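The planner that waits: a conversation with the software lead at Zetholm
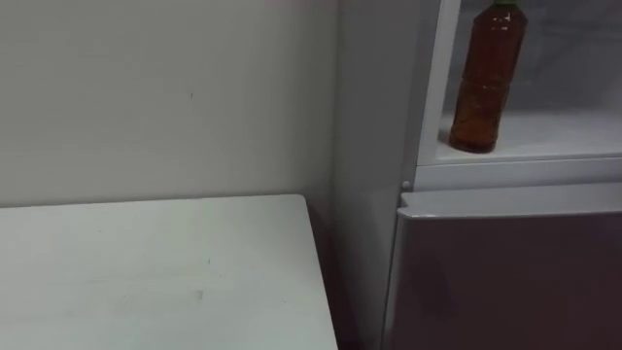 Most of the code her group writes never moves anything. It decides when a motion should be allowed to begin, and that decision, the software lead at Zetholm says, is where her time has gone since she joined the company.

"People ask about grasping first," she says. "Grasping is a fair question. But if the planner starts from a wrong idea of where the surfaces are, the grasp doesn't matter. You have already lost by the time the fingers close."

Zetholm writes control and perception software for mobile robots that work in kitchens and break rooms. Its main product is a planning layer called Hivum, which sits between the cameras and the joint controllers. Hivum takes in a depth estimate, builds a rough model of whatever is in reach, and hands the controllers a path. It also keeps a score for each part of the model, and the score says how much the path should trust it.

The score came out of a problem with white surfaces. A white table against a white wall, next to a white refrigerator, gives a stereo matcher very little to work with. The matcher looks for small patches that are the same in both views, and on a blank wall every patch looks like every other patch.

"Our first version filled in the holes," she says. "It took the nearest good depth value and spread it. That looks great on a screen. You get a nice smooth wall. Then you check, and the wall is 4 centimeters closer than it should be, and the table has grown a lip."

The current version leaves the holes alone. Where depth is missing, Hivum marks the space as unknown, and the planner treats unknown space as something it may pass near but may not enter. The lead describes this as a boring fix that took a long time to get right, mainly on account of the side effects. With too much space marked unknown, the planner found no path at all and the robot stood still.

"We had a build in May that was perfectly safe," she says. "It refused 70 percent of the requests."

The way out was to fit planes. Kitchens are full of flat things at right angles to each other, and a few reliable points along an edge are enough to guess the rest of a tabletop or a side panel. Edges hold up well in the camera data even when the faces between them don't. The dark gap between a table and an appliance is especially useful, she says, as it gives the software two parallel lines and a strong change in brightness. Hivum now looks for gaps like that before it looks for objects.

Shelves are harder. An open compartment has a floor, a back and sides, and from one viewpoint the camera gets only part of each. A clear bottle standing on the shelf adds its own trouble. The liquid shows up as a solid color, but the plastic throws highlights that shift as the head moves, and the matcher can place those highlights in front of the bottle or behind it.

"A bottle of tea is easier than a bottle of water," she says. "You get an outline. With water you sometimes get the cap and a label and not much in the middle."

If the head camera sees only the lower part of a bottle, the software doesn't guess the height. It asks for a second view with the head tilted up, and it waits for that view before planning a reach. The waiting was unpopular inside the company. The controls engineers at Urrutia, who build the arm Zetholm tests on, wanted the arm moving while the head was still looking, and on paper that saved a second or more on each pick.

She tried it their way. "It was faster until it had to stop and replan, and then it was slower. Stopping an arm halfway is expensive. You have to bleed off the speed, check where you ended up, and start a new path from an awkward pose." The two groups settled on a compromise. The arm may move to a ready position during the second look, but it stays out of the unknown space.

The controllers themselves changed less. Hivum sends a new target 50 times a second, and the joint loop fills in between. She would like to raise that to 80, and says the limit at present is the perception step, which shares a processor with everything else.

A good part of the week goes to tooling. The group built a replay program, Drakorberg, which takes a recorded run and plays it back through a new version of the planner without a robot attached. It shows the old decision and the new one side by side, along with the scores that led to each. An engineer can step through the run one image at a time and see when a surface went from unknown to known.

"Before we had that, we argued from memory," she says. "Somebody would say the planner saw the door, and somebody else would say it didn't. Now you open the run and look."

Drakorberg has also changed what the group keeps. Runs in which the robot finished the job used to be deleted after a few days to save storage. They are now kept with the rest, and a new planner has to get through all of them before it goes onto a machine. She says the successful runs catch more mistakes than the failed ones do.

Reflections are next on her list. A glossy door with a rounded upper edge can produce a bright line that the edge finder likes very much, and the line moves with the camera. For now, the software compares two views and drops any edge that slides. It works on straight doors and poorly on curved ones, and she has set aside the coming month to work on the curved ones.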